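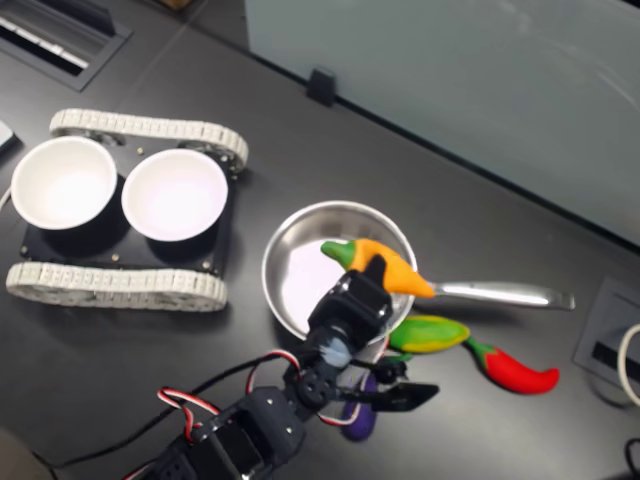
La sartén, la zanahoria y los dos platos blancos.

Relatos breves · Cocina y memoria
Tiempo de lectura: 2 minutos

El restaurante de la mesa gris

Yesenia abrió el restaurante un martes, sin avisar a nadie. El menú tenía un solo plato y el plato no tenía precio, porque todavía no había decidido cuánto vale una zanahoria.

– ¿Hay sopa? – preguntó su abuelo Kourosh.

– Hoy hay zanahoria – dijo ella –. La sopa es en octubre.

El abuelo se sentó con mucho respeto, como se sentaba en los restaurantes verdaderos, y puso las manos sobre las rodillas. Había vivido 68 años y conocía muchas cocinas, algunas con nombre francés. En ninguna los platos llegaban sobre un vehículo con orugas.

El vehículo se llamaba Olero. Llevaba dos platos hondos, uno junto al otro, y según Yesenia podía cruzar el desierto sin derramar nada. El abuelo preguntó por qué dos. Ella lo miró con paciencia: uno era para él y otro para la persona que llegara tarde.

– ¿Y quién llega tarde?

– Siempre llega alguien tarde, abuelo.

Él pensó en su mujer, que llegaba tarde a todas partes, también a su propia boda, y no dijo nada. Miró la sartén pequeña, con su mango largo y brillante. En la casa vieja había una igual, pero grande, y el mango quemaba. 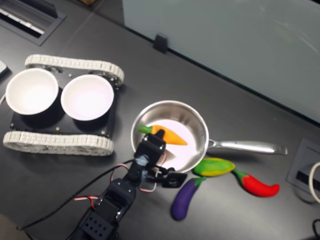 – Falta sal – dijo por fin.

– No la has probado.

– Lo sé por el olor.

Yesenia acercó la nariz a la zanahoria y estuvo así un rato, muy seria. Después tomó entre dos dedos un poco de aire y lo dejó caer encima. El pimiento, el chile rojo y la berenjena esperaban su turno sobre la mesa. El chile no era para niños, explicó, y la berenjena era para los clientes que pagaban.

– Yo puedo pagar – dijo el abuelo, y buscó en el bolsillo. Encontró un botón y un billete de autobús con el número 578.

Ella estudió las dos cosas a la luz de la ventana. Aceptó el billete y le devolvió el botón, que era el cambio.

Entonces Kourosh pidió la berenjena, para dos, y dijo que no tenía prisa, que prefería esperar.

Suscríbete a nuestro boletín y recibe un relato nuevo cada semana. Puedes darte de baja cuando quieras.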